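**Work placement report - Ursina Pfister**
Saturday, March 17, 2018

## 1. The workplace

I did my placement at Berchtold, a firm that packs small parts for repair kits. The packing is done at the Fasosness site, where I spent 4 weeks. Most parts are still sorted by hand. The firm wants robot arms to take over part of the sorting, and it has set up a small team called Dirnia to prepare for this.

My question was simple: what changes for the people who do the sorting now? I talked with four packers and their shift lead, and I sat in on the work for one full day each week.

## 2. How the work is changing

Before Dirnia, a packer stood at the line for the whole shift. Now three of the packers leave the line for half of each shift and work at a table with a pair of hand-held grippers. They pick up and place items using the grippers only. The movements are recorded and later used to train the arms. By the end of my placement the team had 857 usable recordings.

The packers were chosen for this because they know the parts. An engineer at the site had tried it first, but he was slower and handled items in ways a packer would not.

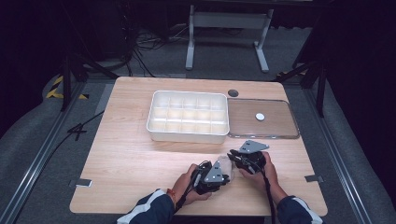 *Figure 1: Table work with the two hand-held grippers. The compartment tray is at the back, beside the clear tray.*

The table work is quiet compared with the line. It is also harder on the hands than I expected. Two packers told me their wrists were sore after the first few days, and one said she missed being able to feel what she was holding. The shift lead answered this by cutting the sessions shorter and adding a break between them. Nobody had planned for that in the original roster.

## 3. What the packers think

Opinions were mixed. One packer liked learning something new and had asked to move to Dirnia full time. Another said it felt odd to teach a machine her own job. All of them wanted to know what would happen once the arms were running, and at the time of my visit they had been told only that there would be a meeting in May.

Pay was another sore point. The table work is paid at the line rate, although the packers see it as training work and think it should be graded that way.

## 4. Limits of this report

I spoke only with people on the day shift. The firm's second site, Zultinitz, has no table work yet, so I could not compare the two. I also did not see the arms sorting parts - they were still being installed in another part of the building.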